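*Febrero de 2018*

Llevo unas semanas reescribiendo las normas internas que usamos en Gresteck para validar tareas de manipulación en simulación. La versión anterior, de agosto, ocupaba 34 páginas y dejaba sin definir lo que más discusiones provoca: qué se considera un episodio válido. Anoto aquí los criterios que han quedado, con las objeciones de Birger Granström donde las hubo.

## Estado inicial

Cada episodio declara una semilla y una lista de objetos con su pose. Si un objeto no aparece en la lista, no puede estar en la mesa, aunque la tarea no lo toque. Los distractores cuentan como objetos a todos los efectos. Antes de que el brazo reciba la primera orden se dejan pasar 530 ms de física sin control; si en ese intervalo alguna pieza se desplaza más de 1 mm, el episodio se descarta y se registra la semilla.

## Aproximación y suelta

- La pinza desciende en vertical en el último tramo, sin corrección lateral.
- La suelta se ordena con velocidad nula en la muñeca.
- Tras abrir los dedos, el brazo se retira por la misma línea de entrada.
- Un contacto con un objeto ajeno a la tarea invalida el episodio, aunque el resultado final sea correcto.

El último punto es el que Birger discute. Sostiene que un roce leve con el borde de una cesta no debería costar un episodio entero. Yamuna Varghese propuso un umbral de fuerza y lo probamos con 1000 episodios: 19 cambiaban de veredicto según el paso de integración elegido. Con ese margen prefiero la regla estricta — al menos se puede auditar.

## Cámaras

El veredicto no se emite nunca desde una sola vista. Una cámara lateral confunde con facilidad «encima de» con «detrás de», y los platos planos son el caso peor. Se guarda también la disposición completa de la mesa, no solo la zona de la pinza.

Tres vistas del mismo montaje, con el brazo sobre la mesa perforada:
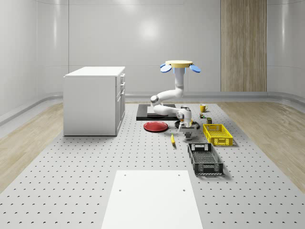
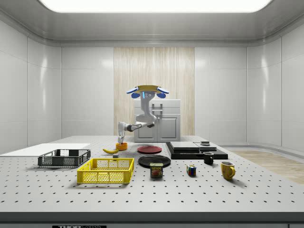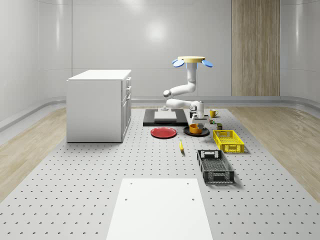 ## Registro

Por cada episodio se conservan la semilla, la versión del modelo de contacto, el paso de integración y la trayectoria articular sin filtrar. Los filtros se aplican después, sobre una copia. En el proyecto Mudaliar se guardó solo la señal suavizada y no hubo manera de reconstruir los picos de par.

Los nombres de los objetos salen de un catálogo único. «Cesta» y «caja» designaban la misma malla en dos ficheros distintos y eso rompió la comparación entre lotes. Indira Warrier mantiene ahora el catálogo; los cambios se piden por escrito y llevan número de revisión.

Queda pendiente la tolerancia de orientación para objetos sin simetría de revolución. Una taza con asa obliga a decidir si el ángulo importa o no, y hoy cada tarea lo resuelve por su cuenta. Ajith Reddy tiene un borrador con dos clases de tolerancia que todavía no he revisado.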